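3. Course Setting and Platform

3.1 The capstone sequence

The work reported in this paper was carried out within a two-semester senior capstone sequence offered jointly by the departments of mechanical engineering and computer science. Students enter the sequence in teams and remain with the same team through the final demonstration in May. Each team selects a household or food service task, writes a task specification during the opening weeks, and is assessed against that specification at the close of the second semester. The instructors do not set the task. They do, however, review each specification before any robot time is assigned, and a team whose specification cannot be tested is asked to revise it.

The team discussed here, which adopted the name Dumlao, chose to prepare and handle coffee at a fixed station with a two-armed robot. Vivek Uniyal and Grażyna Gajewski were responsible for teleoperation and data recording, Dindo Espiritu for the station and its fittings, and Shaohua Xu for policy training. Felicidad Sison served as faculty adviser and is the author of the assessment rubric described in Section 5.

The choice of coffee was discussed at length during specification review. Two earlier teams had worked with dry goods only, and the teaching staff had reservations about liquids and glassware near exposed cabling. The specification was accepted on the condition that cups would be filled only partway, that the robot would be operated at reduced speed whenever a cup was held, and that one student would stand at the stop control at all times.

3.2 Station and hardware

The station was built into a white countertop in the teaching laboratory. It comprises a coffee grinder with a dark hopper and a neighboring chrome machine, each standing over its own drip tray with a slotted metal grate. The positions of both trays were fixed at the beginning of the first semester and were not changed during data collection. Cups and hand tools were placed by the students before each episode and were allowed to vary in position within limits given in the specification.

The robot has two arms, each ending in a hand with jointed fingers. The operator controls both arms at once through a pair of sensing gloves and views the workspace through a camera mounted at the head. The recording software, Tavetti, was written by an earlier capstone team and stores the camera stream together with joint positions and the commands sent to each hand. Dumlao made two changes to Tavetti. The first added a spoken marker, so that the operator could label the start of each subtask without releasing the gloves. The second caused an episode to be closed automatically when the stop control was pressed.

Figure 2 shows both hands in use at the grinder station, with the right hand at the cup and a flat tool held in the left.

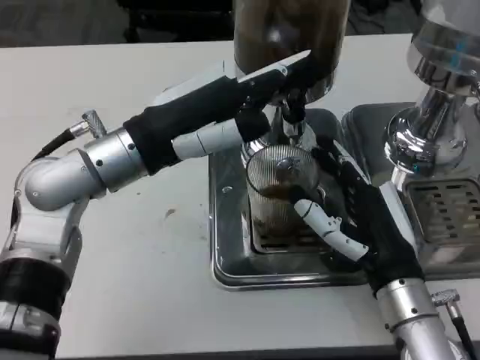 Figure 2. Two-handed work at the grinder station, viewed from the head camera. The ribbed glass stands over the drip tray with coffee in its lower portion.

3.3 Task specification

The specification divides the work into subtasks that can be attempted and scored separately. For the grinder station these are: grasping the cup, holding the cup in place, taking up the flat tool, bringing the tool to the area of the spout, and returning the tool to its starting zone. A subtask is scored as complete only when the end condition is held without correction by the operator or by the student at the stop control. Partial credit is not given at the level of the subtask, although the rubric permits a team to earn credit for a clear written account of a failure.

The use of both hands was a requirement set by the team itself. In the first draft of the specification, the cup was to be held by a fixture and a single arm was to carry out all tool movements. Ms. Gajewski argued during review that the fixture would remove the part of the task most likely to teach the team something about coordination, and the draft was revised accordingly. The revised version requires that one hand keep contact with the cup while the other moves the tool. This increased the difficulty of teleoperation considerably, as the operator must hold one hand still while directing the other.

A clear glass was selected in place of the paper cup used in the first trials. The glass allows the level of its contents to be judged from the head camera, and the ribs were expected to help the fingers keep their hold. The team did not test the second assumption separately, and it should be treated as a design preference. Reflections from the glass and from the metal surfaces nearby proved troublesome for the vision component and are taken up in Section 4.3.

3.4 Data collection

Recording was carried out in blocks of 90 minutes, with operators exchanging places at the midpoint. Over the two semesters the team recorded 1769 episodes at the two trays. Of these, 632 were kept for training after review. An episode was set aside when the spoken markers were missing, when the stop control had been pressed, or when either hand left the view of the camera for a long period. The last of these grounds was applied unevenly in the first semester. Mr. Uniyal and Ms. Gajewski later reviewed the early episodes a second time under a written rule, and the figures given here reflect that second review.

Each block began with a short check of the cables and connectors at both wrists, followed by a movement of each arm through its working range with no cup present. The student at the stop control recorded the result in a paper log. Spills were also entered in the log, with the time and the subtask under way. The counter was wiped at the end of a block and not between episodes, so small marks on the surface are present in part of the recorded data. The team considered this acceptable, given that a working coffee station would seldom be spotless, and no effort was made to remove such episodes.

A second station, referred to in the course records as Trornero, was used for operator practice. It carried the same countertop layout without working machines. New operators were required to complete a practice block there before recording at the main station. Practice episodes are excluded from all figures reported in this paper.

3.5 Division of student effort

The course requires each student to keep an individual work record, and these records were made available to the authors with the consent of the team. They show that operating the robot and reviewing episodes took up a larger share of student time than the original project plan had allowed. Training the policy, which the team had expected to be the main burden, was confined for the most part to the second semester. Mr. Espiritu's record also notes repeated adjustment of the tool's starting zone, which had first been placed too close to the cup for the left hand to approach it safely.

These findings led to a change in the guidance issued to later teams. The project plan must now state separately the time set aside for recording and for review, and the adviser must approve both before robot time is assigned. The effect of this change on the quality of the retained episodes is examined in Section 6.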